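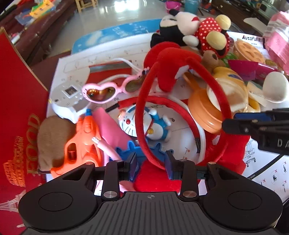 Mavis Doucet writes that she would much sooner start people on a mixed heap than on a tidy row, as the habits they pick up on a row have to be unlearned later, and we have come round to her view. This section therefore begins with the heap, and you may leave the single-object drills in section 3 until you want them.

5. Recording a cluttered pick with the Ternlow hand gripper

Before you start, do give both blue fingertip pads a wipe with a soft dry cloth and open and close the fingers a few times - it takes a moment and saves a good deal of grumbling afterwards.

1. Build your heap from things of very different kinds. Plush toys, hard plastic cups, small figurines and anything with a cord or a strap all earn their place, and it does no harm at all if they lean on one another.

2. Choose one target and say its name aloud at the start of the recording, so that whoever labels the take in Kundon can find it.

3. Hold the gripper still above the heap for 3 seconds with the fingers open.

4. Come down slowly, one finger on either side of the target, and close until it is held. With plush, stop as soon as the fabric begins to gather between the pads.

5. Lift straight up, pause, and set the target down beside the heap. Then stop the recording.

Note: Please keep your failed picks! The Zotesach policy was trained on 80 takes per heap, slips included, and it recovered from a dropped toy far better than the version we trained on clean takes alone.

Note: Leave the heap just as it falls between takes. Rebuild it after 90 takes, or sooner if you are getting bored with it (we all do).

Caution: Cords and ring-shaped toys can catch on the finger linkages. If one does, open the fingers fully and free it by hand - never tug.

Caution: Keep your other hand well clear of the fingers while they are closing.

For uploading your takes, carry on to section 6.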